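How do I read a sample size in an autism and sleep study?

Asked in Podside Community Help > Reading the research

tamsin_w

Hi everyone! My nephew is nine and autistic, and he has always been a terrible sleeper. I've gotten really into reading studies on autism and sleep, mostly on the train, and I love it, but I keep tripping over the same thing.

One paper I found followed 2,595 autistic children and said that trouble falling asleep was "significantly associated" with anxiety. Another one had only 25 kids, but they wore wrist monitors for two weeks and slept in their own beds. The small one found no link with anxiety at all. My sister's feeling is that the big one must be right. Is that how it works? And does "significantly" mean a lot? I have a call with his pediatrician on Thursday and I'd love to ask something sensible.

2 replies, sorted by most helpful

Gediminas Avotiņš

What a great thing to be reading on a train! These two studies may not disagree as much as you think.

First, the word. "Significantly" in a paper means the result would be unusual if there were no link at all. It says nothing about how big the link is. With a couple thousand children, even a tiny difference can pass that test. Look for the size of the effect, which is often an odds ratio or a correlation, and for the range printed next to it (the confidence interval). If the range is wide, the authors are telling you they don't know very precisely.

Second, a study of 25 kids can easily miss a real link. "We found no association" in a group that small often means they didn't have enough children to see one. Check whether the authors say so in the limitations section. Good ones do, and it's my favorite part of any paper!

Third, look at how sleep was measured. Big studies usually use a parent questionnaire. Parents know plenty, but a child who lies awake quietly at 2 a.m. may never get counted. A wrist monitor picks up movement, so it has the opposite trouble: a child lying very still can be scored as asleep.

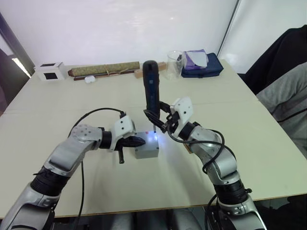 Gediminas Avotiņš
Member, Skerkberg group
Reading the research, Autism and Sleep
Edited once

Adding a bit, as I left out the anxiety half. That matters just as much! Many anxiety questionnaires were written with non-autistic children in mind, and some of the items overlap with autism itself (avoiding crowds, getting upset when plans change). So a child can score high for reasons that have little to do with worry. See if the paper names the questionnaire and whether it has been tested with autistic kids.

And the direction of things is wide open in a one-time survey. Worry can keep a child up, poor sleep can make a child more anxious the next day, and something else, like stomach pain or a medication, can feed both. You need a study that checks in with the same families more than once to start pulling that apart.

For the call, I'd ask: "Could anything physical be waking him, and should we keep a sleep diary before trying something new?" Then bring up the anxiety question if you have time left. Write down bedtime, when he seems to drop off, night wakings and when he gets up. Have fun with the papers!

soltani_reader

Bigger is better in general, I'd go with the 2,595. I always skip anything under 1,000 people.

Do check where they found the families though. If it was a sleep clinic then of course they all have sleep problems, lol. My daughter's melatonin question got a good answer in the October thread, it's worth a search.

tamsin_w

Thank you both, this is wonderful! I went back and the small paper does say it was "underpowered," which I had read right past. Starting the diary tonight.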